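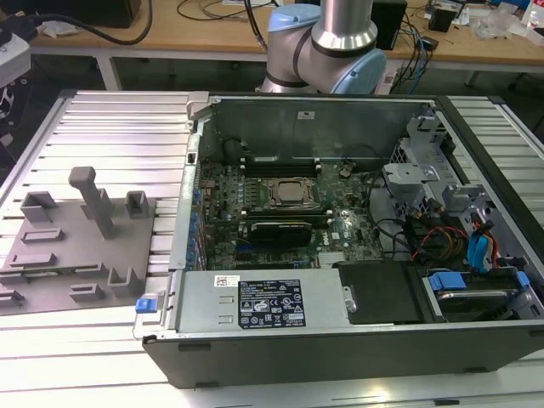 Etora G4 Parallel Gripper
Two-finger electric gripper for small parts and electronics work

Product code: G4-278
Supplied by Iltik, Toledo

Overview

The Etora G4 is a two-finger electric gripper for light assembly and disassembly. It is used for picking up memory modules, drive trays, connectors, screws and small brackets. The fingers close in parallel and stop on force or on position, whichever is reached first.

It runs on 24 V from the arm's tool connector or from a separate supply. No compressed air is needed.

What we tried it on

We ran the G4 against two other grippers on a desktop computer teardown in our Toledo workshop. The tower lies on its side on the slotted aluminum table with the side panel off, so the arm works from above. A fixture plate with raised holders is fixed next to the case.

Each gripper did the same jobs: release and lift a memory module, unplug a SATA cable, and slide a hard drive out on its rails. We logged 703 attempts in all.

Results

The G4 did best on memory modules and on the drive. The narrow fingertips fit between the slots without touching the parts on either side. Cable plugs were harder. When a plug sat at an angle, all three grippers tended to slip off, and the G4 was only slightly better than the Esenia two-finger model. The third unit, a soft-finger type, was good on loose parts but too wide to work inside the drive bay.

Graphics cards are at the limit of what the G4 should lift. We recommend the wide fingers for these and a slow approach.

Specifications

Stroke: 0 to 85 mm
Grip force: adjustable, 11 steps
Weight without fingers: 703 g
Supply: 24 V DC
Mounting: four-bolt round flange
Control: digital I/O or serial

In the box

Gripper body
Narrow fingertips, one pair
Wide fingertips, one pair
Tool cable
4 mounting screws and hex key

Cameras and controllers

The G4 works with any arm controller that has two free digital outputs. For force readings you need the serial connection. If you use a wrist camera, order the offset bracket, as the standard one leaves the fingertips out of view at full opening.

Loan units

Iltik lends the G4 for trials of up to two weeks. Tell us which arm you have and what you want to pick up, and we will send suitable fingers. Allow roughly 4 working days for delivery.

Page updated August 2024. The offset bracket is back in stock.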